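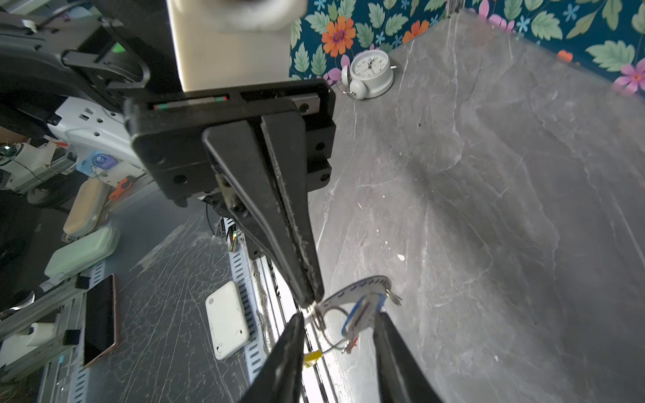

Lectura: 3 minutos

Inicio | Análisis | Opinión | Componentes | Contacto
Imprimir – Enviar por correo electrónico
Archivado en: Opinión / Robótica de sobremesa

Pagar por los dedos

miércoles, 20 de noviembre de 2019

El kit bimanual de Osetti cuesta 1.200 euros más que el de Stesholm, y el debate en los foros se ha quedado en los motores. Me parece un error. Los actuadores de ambos son comparables en par y en holgura. La diferencia está en los últimos centímetros: los dedos, la posición de la cámara y el cableado.

Osetti monta dedos largos y afilados, anchos en la base. Para coger cajas son una mala elección, ya que la superficie de contacto es pequeña y la pieza gira sobre la punta. Para un llavero son la geometría correcta. Una anilla metálica solo ofrece un borde fino, y una pinza de mordaza plana la empuja antes de cerrarse sobre ella. Quien compre el kit para paletizar debería mirar otro catálogo.

La cámara de muñeca es el segundo argumento. El manual la presenta como accesorio; yo la considero parte del precio base. En la transferencia de un objeto pequeño entre dos pinzas, la cámara fija pierde el punto de contacto en cuanto una muñeca se cruza por delante. La de muñeca lo conserva, a cambio de que los propios dedos ocupen buena parte del encuadre. Es un intercambio aceptable – siempre que el software no recorte la imagen por defecto, cosa que la versión de enero todavía hace.
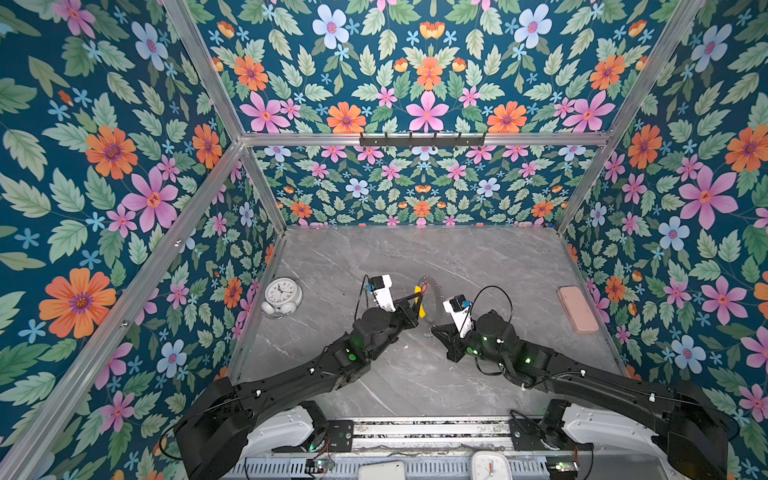

Los dos brazos, con las pinzas enfrentadas a ambos lados de un aro transparente.

El cableado es lo peor resuelto. El cable sale de la carcasa de la pinza y forma un bucle sobre el brazo, sin canal interior. En 506 ciclos de prueba tuve que recolocarlo 13 veces, casi siempre en el brazo derecho. Nulla resolvió esto en su muñeca con una guía impresa que no añade peso apreciable. Osetti podría hacer lo mismo y no lo hace.

Tampoco me convence el servicio de puesta en marcha que Dolan vende con el kit. Son 30 minutos de calibración remota, útiles para alinear las cámaras, pero no incluyen la revisión de las tarjetas ni de sus cables, que quedan expuestos en la plataforma. Un comprador con experiencia puede prescindir de él. Uno sin experiencia necesitaría una sesión más larga.

Mi posición es que el sobreprecio se justifica para manipulación fina con dos manos y para poco más. Con objetos rígidos de tamaño medio, Stesholm da el mismo resultado, y la diferencia se puede gastar en un segundo juego de dedos.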